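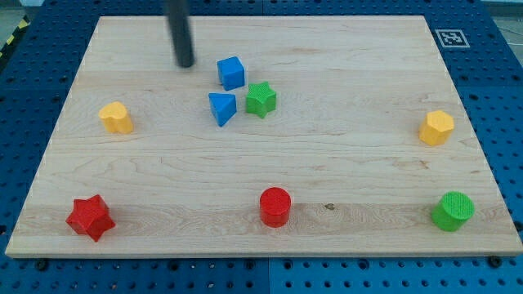 Eight blocks on the maple board at the Flirell open day, gripper finger near the blue cube.

The Flirell demonstration in May drew 33 visitors, and most asked about speed. I think that is the wrong question. A board with two stars, two cylinders and four single shapes tests selection. The arm should be told "star" and made to ask which color. Vendors should publish wrong picks — every one — next to cycle time.

Comments

I'd take the error log over another video.

Speed still pays the bills at our plant.

Contact | © Flirell Open Day Review | Back to top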